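FOR IMMEDIATE RELEASE
2018-06-19

Grolent Brings Back the Small Metal Drawer Cabinet, Having Run Out of Reasons Not To

PREVALBY – Grolent, the furniture maker that has spent years selling people shelves, will this summer sell them something to hide the contents of the shelves in. The Kenau is a three-drawer metal cabinet, gray, low enough to stand beside a couch or a desk and dull enough to be left there.

The company last made a cabinet of this type in 2005. It was dropped from the catalog to make room for a line of open cubes, which photographed very well when they held one vase. Customers, who tend to own more than one vase, wrote in. Grolent's service desk has 811 letters and emails on file asking where the drawers went, several of them from the same man in Carbone.

"We read them all in April," said Gianni Galli, head of product at Grolent. "Most were polite. The gist was that people have batteries, tape, takeout menus and a charger for a phone they gave away, and they would like to shut a drawer on them. I have the same drawer at home. I couldn't argue."

The Kenau has three drawers of full width, each with a dark U-shaped pull handle in the middle of a plain light gray front. There is an open recess between the top and the first drawer, which Grolent's designers meant for magazines and which the company fully expects to fill up with mail. The top has a slightly raised lip on the left and right edges. Round things have a way of leaving furniture, and the lip is there to discourage them.

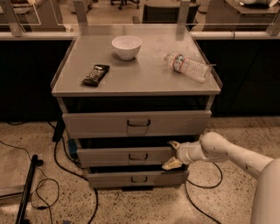 The Kenau in light gray, with a bowl, a remote control and a water bottle on top.

Grolent tried the cabinet out in five homes in Prevalby before settling on the final version. Households were asked to use it however they liked and to change nothing about their habits, a request they met with no trouble at all. Within a week every top had become the place where things get put down. One family kept the drawers sorted by person. Another sorted them by how soon the contents would be needed, with the bottom drawer set aside for "never."

The trial led to two changes. The handles were made larger after a complaint from a tester who opens drawers with one finger while holding a plate. The early label holders were removed, as four of the five homes had left them blank and the fifth had written "stuff" on all three.

"I was fond of the label holders," Galli said. "I have been asked to stop bringing them up."

The Kenau comes in light gray. Grolent looked at six other colors and will be looking at them for some time yet. The cabinet ships assembled, and the instruction sheet covers where to put your hands when lifting it.

Orders open today through Grolent dealers and at the company's showroom in Carbone, where a floor model is on display. Visitors are welcome to open the drawers. The showroom staff would like their pens left in the top one.

Press contact: Gianni Galli, Grolent, Prevalby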